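Allis Maple Cutting Board, Large

Kitchen > Prep > Boards and Blocks

We have been waiting to add a proper maple board to the Palacios kitchen range for ages, and the Allis is the one we kept going back to. It's big, it's heavy enough to stay where you put it, and it is a pleasure to work on. If you have only ever chopped on thin plastic, the first onion is going to be a nice surprise!

The Allis is made by Kellitz, a small shop that started out building bench tops and still glues up every board the way it glues a bench. The strips run the full length of the board with no finger joints. Color varies from one strip to the next, so yours may be nearly white all over or have a few tan bands running through it. We like the ones with bands best, but we pack them as they come off the shelf and can't pick one out for you. Small knots are normal too — they're solid and sealed, and they don't catch a knife.

Maple is a great middle ground for a working board. Softer woods feel lovely for a month and then start to look chewed. Very hard tropical woods and bamboo can be rough on a thin edge. This one takes a chef's knife, a bread knife or a cleaver without complaint, and light scratches fade back a good deal the next time you oil it.

The edges are square and thick, easy to grab from either end. There's no juice groove. We asked Kellitz about adding one and then changed our minds, because a flat board can be flipped, rolled out on, kneaded on, and scraped clean in one go. If you carve a lot of roasts, have a look at the Riteck carving tray, which has a deep well at one end.

Before you use it
The board ships with one coat of food-grade mineral oil. Give it 2 more over the first week, letting each one soak in overnight and wiping off whatever is left in the morning. After that, once a month is plenty for most kitchens. A dry board looks chalky and feels a bit fuzzy under your palm.

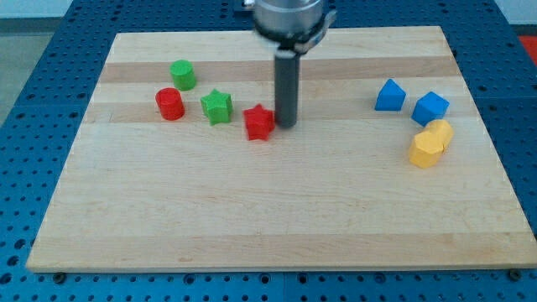
Wash it by hand with warm water and a little dish soap, rinse both faces, and stand it on its edge to dry. Please don't put it in the dishwasher or leave it soaking in the sink. Wood that gets wet on one side only will cup, and a cupped board rocks. If yours does cup slightly, lay it hollow side down on a towel for a day or so and it will usually settle.

For garlic and onion smells, coarse salt and half a lemon still work better than anything we sell. Rub, wait ten minutes, rinse.

Stock note, 27 March 2020
The first batch of 54 is in the warehouse and shipping now. The next one is due in May, and you can back-order from the same button.

Goes well with
Kellitz board oil
Riteck bench scraper
Palacios flour-sack towels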